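Folding clothes with hand-held grippers: our house rules

Mon 28 May

We've now run the folding task long enough to have rules worth sharing, and I'm so pleased with how much steadier everyone's runs have become! Please read these before you pick up a pair.

Before you start
Lay one garment flat on the bed and keep the finished stack well away from it. Check that both grippers open and close freely, and run each cable back over your forearm – a cable dragging across a sleeve spoils the fold.

Picking up
Come in low with the jaws open. Pinch a small fold of cloth near the top edge, close gently and lift straight up. Soft, stretchy fabrics need a slower close than shirts, so take your time (it's oddly satisfying once you get it).

Keeping it clean
Keep your free fingers behind the jaws. If you drop a corner, carry on and pick it up again as you would at home. Restart only if the garment leaves the bed.

Stopping
Take a break after 2 garments. Log each run in Perketti the same day, and tell Vesna Đorđević straight away if a pad is working loose.

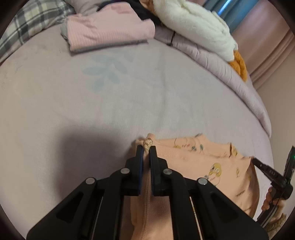

Wosholm Home Tasks Team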